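Grandico square dishwasher rack, grey

Catering and canteen > Washing up > Racks and crates

Anyone who has run a canteen, a village hall kitchen or a busy nursery will know that the washing-up end of the room makes or breaks the lunch hour, and we have sold a great many racks over the years to people who only wanted somewhere sensible to put the plates. The Grandico square rack is the one we find ourselves going back to. It is a good, plain, medium grey plastic crate with a raised rim all the way round, which gives you something to get hold of when it is full, and the inside is a close grid of slanted tines so that plates stand up on edge with a bit of air between them.

The tines run on the diagonal, and customers do ask us about this, usually on the telephone and usually while standing at the sink. You simply load from one corner and work across, following the line of the slots, and after a tray or two your hands will do it without you (mine certainly do, and I am only in the kitchen when we are short!). Dinner plates and side plates are what it is made for. Saucers will go in as well, though small ones are happier towards the middle of the rack. Cups you can pop in upside down over the tines if you only have a few, but if you are washing cups by the dozen please do look at the Grandico open cup rack instead, as you'll get on with it much better.

We like to see the rack kept right beside where the trays come back. Scrape, lift off the plate, straight into the slots, cutlery into its own pot, tray on the pile. It saves such a lot of walking about, and it keeps the dirty things in one place while people are still eating.

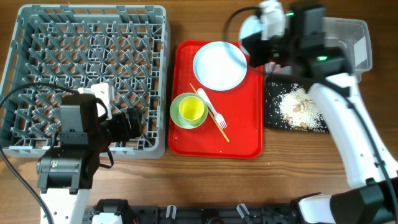

Grey square rack beside a red cafeteria tray. Tray and tableware sold separately.

The rack goes through most hood-type and undercounter machines that take a standard square basket. If you aren't sure about yours, measure the basket you have now, outside edge to outside edge, and give us a ring before ordering. Carolina Loureiro looks after the catering side and has a drawer full of machine leaflets going back further than any of us care to remember, so she will very likely be able to tell you there and then.

Looking after it

Rinse the rack through at the end of the day and turn it upside down to drain. Once a week or so it is worth giving the grid a going over with a stiff brush, particularly down at the crossbars, where rice and peas like to settle. Tea stains come off with a soak in the ordinary destainer you use for your cups. Please don't leave it on a hot hob or lean it against an oven door, and don't be tempted to use it as a step, which does happen.

Racks stack on top of one another when empty and stay put quite nicely. We would stop at 4 high if there are children about.

Ordering

Code: GR-32
Colour: grey
Sold: singly, or in a case of 4
Delivery: 14 days for single racks
Larger orders: we can usually manage up to 60 racks from our own stock, but do ask

Returns are accepted within 14 days provided the rack hasn't been used.

Goes well with

Jatarel cutlery pot
Jatarel rack trolley with brake
Patrício tray, red
Grandico open cup rack, grey

From our customers

"We bought one to try and then went back for a case. The plates come out dry enough to stack by the time I've wiped the counters down. I would have liked a choice of colours, but the grey doesn't show the marks." Sumaiya Selvanayagam

"Took me a day to get used to the slanting slots and now I find the old straight ones awkward. Very sturdy." Horácio Carvalho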